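Home > Computers > Desktops > Repair and upgrades

Old desktop taken apart for cleaning, what order do I put it back together?
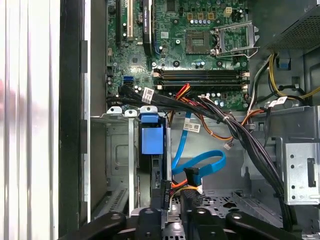

What I have and what I want to know

I was given a desktop from an office that was closing its bookkeeping department. The person before me had started stripping it and I have carried on. The side panel is off, there is no processor in the socket and the bracket over the socket is up. The memory slots are empty too. There is still one black card standing in its slot. The processor, heatsink and two sticks of memory came to me in a padded envelope, so I believe I have all the parts.

My plan is to clean it, put it back together and use it in the spare room for printing and for scanning my mother's letters. The oldest one is from 1907 and I would like to get them done by March if I can.

I have three things I am unsure of.

First, does it matter whether the processor or the memory goes in first? I have seen it done both ways.

Second, the thick bundle of black cables. It comes out near the SATA ports on the left, goes right across the middle and then down the right side. It has white label tags on it with small printing and a barcode. Can I cut the tags off, and is there a better place for the bundle to go? It looks to me like it will be in the way of everything.

Third, the colors of the SATA ports. One is blue and there is a pair of black ones. I have one hard drive and one DVD drive. Which goes where?

I have changed memory in a laptop before but never handled a processor. The nearest repair shop to me is Kellby and they want more to look at it than I would pay for another used machine.

Posted 18/02/2021 by letterbox_anne
Tags: desktop, reassembly, cables, CPU socket

3 replies

Bautista Herrera
Helper, 4000 points

Processor first, then the memory. The memory would not stop you, but the bracket and its lever need room to move and I like to have nothing near them.

Before you touch the socket, unplug the power cord from the wall and hold the power button in for 15 seconds. Touch bare metal on the case. Do this again each time you come back to the machine after walking around on carpet.

Do not clean the gold part of the socket. No brush, no cloth, no cotton swab. If there is dust on it, use a hand air blower from a distance and leave it at that. If your socket is the kind with fine spring contacts, they bend if you so much as drag a sleeve over them, and straightening them is a miserable job. Look across it under a desk lamp from two different sides. The contacts should make an even pattern. If one patch shines differently from the rest, stop there and post a close photo.

To put the processor in:

Move the cables well out of the way first. A strip of masking tape holding them to the case is enough.

Hold the processor by its edges. Find the small triangle on one corner and the notches in the sides, and match them to the socket. Lower it straight down and let go. It should sit flat by its own weight. You do not press on it and you do not slide it.

Lower the bracket over it and bring the lever down until it hooks. The lever takes more force than you expect the first time, and it may creak. That is normal as long as the processor was sitting flat.

Wipe the old paste off the heatsink and off the top of the processor with rubbing alcohol and a coffee filter. Put a small dot of new paste in the middle, then the heatsink. Tighten the screws a little at a time, going corner to opposite corner. Plug in the fan before you forget.

Then the memory. Open the latch clips, line up the notch in the stick with the ridge in the slot, and push evenly on both ends until it clicks. With two sticks in four slots, the board usually wants them in a matching pair, and which slots make the pair depends on the board. Look for a diagram inside the side panel or search for the model number plus "service manual".

Leave the card out until the machine has started once, if the board has its own video connector on the back. If it does not, and the card is the video card, leave it where it is. Fewer parts means fewer things to suspect.

The beige four-pin connector near the top of the board is for processor power. People put everything else back and miss that one, and then the fans spin and the screen stays black. Check that it has its plug in before you close up.

Was this helpful? Yes / No

dustpan_dale
Member, 15 posts

My Jemidance had the same problem with cables and I just stuffed them down by the drives and it has been fine. I would not worry about which SATA port. Mine were orange and I used any of them.

Vacuum it out while it's open, you won't get a better chance.

Was this helpful? Yes / No

m_tollefsen
Member, 200 posts

Please don't use a household vacuum inside it. The plastic nozzle builds up static, and it will also happily take a loose screw or a jumper cap. Use a soft paintbrush and canned air, outdoors if the weather allows, and hold the fan blades still with a finger while you blow on them. Keep the brush away from the socket, as Bautista says.

On the tags: leave them on. The print is very often a part number for the cable or the power supply, and if you ever need a replacement that number will save you an evening of guessing. If one is flapping near a fan, fold it flat and put a small cable tie over it. I once peeled all of them off a Holtedetti tower to make it look neat and then could not tell which power supply I had without unscrewing it.

On the route: on a lot of office machines the bundle is only lying across the board because somebody unclipped it to get at something. Look along the edges of the case for small plastic hooks or folded metal tabs. Run it along the edge if it will reach. If it really has to cross the board, keep it flat and away from the heatsink fan, and close the panel slowly to see whether it gets pinched. Don't pull a cable tight to make it tidy - a SATA plug under tension works itself loose over time.

On the ports: the color is the maker's own marking and it is different from one brand to the next. Often the odd color out is the one meant for the main hard drive, so I would try the hard drive on blue and the DVD drive on one of the black ones. Look for tiny printing on the board next to each port. SATA0 or SATA1 will usually be the first. If you get it the other way round it will not hurt anything, you might only have to change the boot order in the setup screen.

One more thing. If this machine has been sitting unplugged for a long time, the clock battery could be flat. It is the coin cell on the board, normally a CR2032, but read what's stamped on yours. A flat one gives you the wrong date at startup and sometimes a message asking you to press F1.

Was this helpful? Yes / No

Comment from letterbox_anne

Thank you all. I had already cut one tag off before I read this but I still have it, so I have taped it inside the side panel. I will get paste and a can of air and do the processor when I have a free afternoon. There is a model number on the back of the case so I will look for the manual tonight.

Comment from Bautista Herrera

Good. Write down which slots the memory goes in when you find the diagram, and put that inside the panel with the tag.

Related threads
Removing a stuck side panel on a Wróbel tower
Fans spin but no picture
How much thermal paste is too much?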